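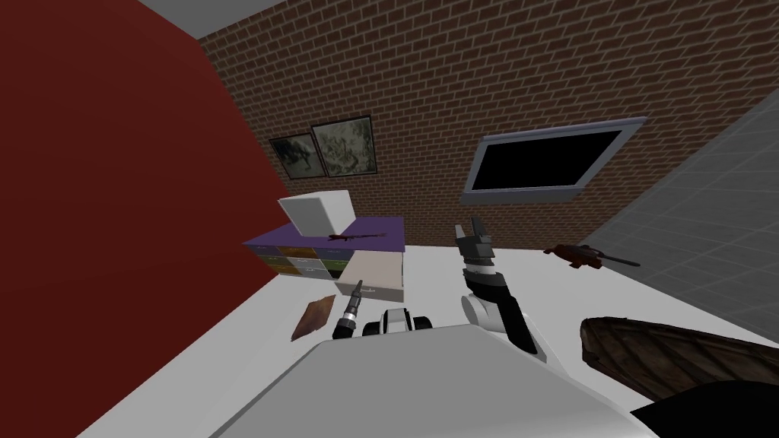
A white tabletop with a black-handled tool standing on it.

How a Brick Wall Stays Up

By Oliwia Zalewska
Updated 07/08/2021

A brick is a block of baked clay. A brick wall is many of these blocks joined with a paste called mortar. This page explains how bricks are made, how they are arranged, and why the arrangement matters. Words in the word list at the end are worth learning.

What is a brick made of?

Most bricks start as clay dug from the ground. The clay is crushed, mixed with water, and pressed into a mold or pushed through an opening and cut with wires. At this stage it is called a green brick. It is not green in color. The word means that it has not been baked yet.

Green bricks must dry before they are baked. If water is left inside, it turns to steam in the heat and can crack the clay. Dry bricks go into a large oven called a kiln. Many kilns run at more than 1000 degrees Celsius. At that heat, parts of the clay begin to melt and stick to each other. When the brick cools it is hard, and it will not turn back into mud in the rain.

Why are so many bricks red?

Many kinds of clay contain iron. When clay with iron in it is baked with plenty of air, the iron joins with oxygen and turns red. The same thing happens to a nail that rusts. Clay with a lot of lime in it often bakes to yellow or cream. Less air in the kiln can give darker colors.

What does mortar do?

Mortar is made of sand, water, and a binder, usually cement or lime. It does three jobs. It sticks the bricks together. It fills the small gaps between bricks that are not perfectly flat. It also helps keep out wind and rain.

Mortar does not harden just by drying out. Cement mixed with water goes through a chemical change and forms tiny crystals that lock around the sand. For this reason bricklayers sometimes cover a new wall with damp cloth in hot weather. If the water leaves too early, the change stops and the mortar is weak.

What is a bond?

The pattern in which bricks are laid is called a bond. One level row of bricks is called a course. In the simplest common pattern, running bond, each brick sits over the joint between two bricks in the course below. 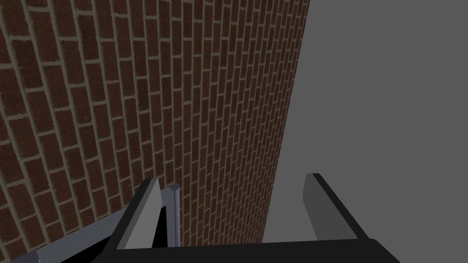
Reddish-brown bricks laid in running bond, with lighter mortar between them.

Suppose the bricks were stacked in straight columns instead. The upright joints would line up from top to bottom. A heavy load on one column would press down on that column only, and a crack could run straight down the mortar. In running bond, each brick rests on two bricks. Those two rest on three, and those three rest on four. The load spreads out as it travels down.

There are other bonds. In English bond, one course shows the long sides of the bricks and the next course shows the short ends. In Flemish bond, long sides and short ends take turns in the same course. Both were used for thick walls, where some bricks had to reach from the front of the wall toward the back.

Strong one way, weak another

Brick is very good at being squeezed. Engineers call squeezing compression. Brick is poor at being pulled or bent. Pulling is called tension. A wall standing straight is mostly in compression, so it does well. A wall that leans or is pushed from the side has some tension in it, and the joints may open.

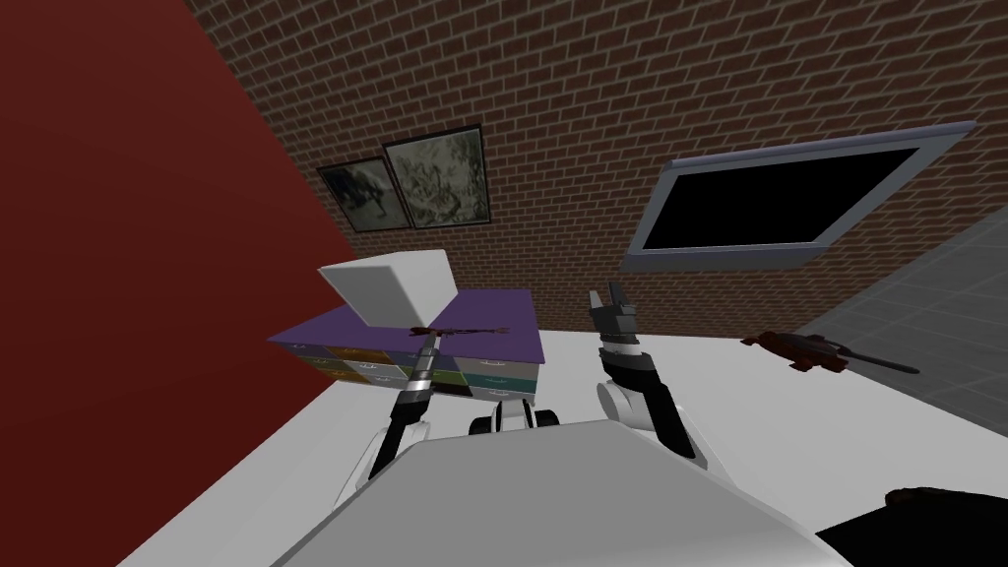

Inside a building, bricks can be left bare or covered with plaster and paint. Hanging something on bare brick takes some care. A common nail will bend or chip the face. A builder drills a hole, pushes in a plug, and turns a screw into the plug. The plug swells and grips the sides of the hole.

Try it with building blocks

You will need 9 blocks of the same size and a flat floor.

1. Build three columns side by side, each three blocks high. Do not lock them together.
2. Push the middle column gently with one finger. Write down what moves.
3. Take the columns down. Build again with each upper block sitting over a joint.
4. Push in the same place. Write down what moves this time.

Compare your two notes. Ask an adult before using real bricks, as they are heavy and have rough edges.

Word list

Binder: the part of mortar that makes it set.
Bond: the pattern of bricks in a wall.
Compression: squeezing.
Course: one level row of bricks.
Kiln: an oven for baking clay.
Tension: pulling.

Checked for accuracy by Pravesh Mabaso. Next in this series: How an Arch Carries Weight.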